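4.2 Simulated tabletop tasks

We evaluate the policy in simulation before moving to hardware. All tasks use the same arm, the same parallel gripper and a single wooden tabletop, so that differences in success rate can be traced to the objects and the instruction. Object poses are drawn at random at the start of each episode within limits set per task. The Nirkard suite contains 16 tasks, of which three require the arm to act on a container with inner walls.

Demonstrations were collected by teleoperation at the Edamdale site and replayed in the simulator to remove episodes in which the final state did not meet the goal condition. After filtering, 636 demonstrations remained. Each was stored with joint positions, gripper opening and rendered camera views. No demonstration was edited by hand.

Figure 3 shows a state from the book and mug layout. The gripper is open over the divided box, with both fingertips inside its open top. Two mugs stand in front of the box and books stand on both sides of the table. The layout is difficult for methods that plan from a coarse height map, as the box walls are thin and the gripper housing is wide compared with the space between the fingers.

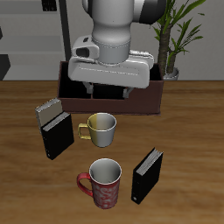 Figure 3. Simulated book and mug layout with the gripper open at the divided box.

Each policy was run for 70 episodes per task. An episode counts as a success if the goal condition holds when the arm stops or the step limit is reached. Contact with an object not named in the instruction is logged but does not end the episode. We report these contacts separately, because a policy can reach the goal state while pushing other objects out of place.

The baseline of Kovalchuk predicts one action at a time and receives the same views as our method. We retrained it on the filtered set with its published settings. Our policy predicts short action chunks and re-plans when the predicted and measured finger positions differ by more than a fixed threshold. The threshold was chosen on the Cletberg validation layouts and was not changed afterward.

Most failures of the baseline on container tasks occurred during the approach, when one finger came down on a wall or on the divider. Our policy made this error less often. Its remaining failures were mainly late releases, in which the gripper began to rise before the fingers had fully opened. Section 4.3 examines the effect of chunk length on this error.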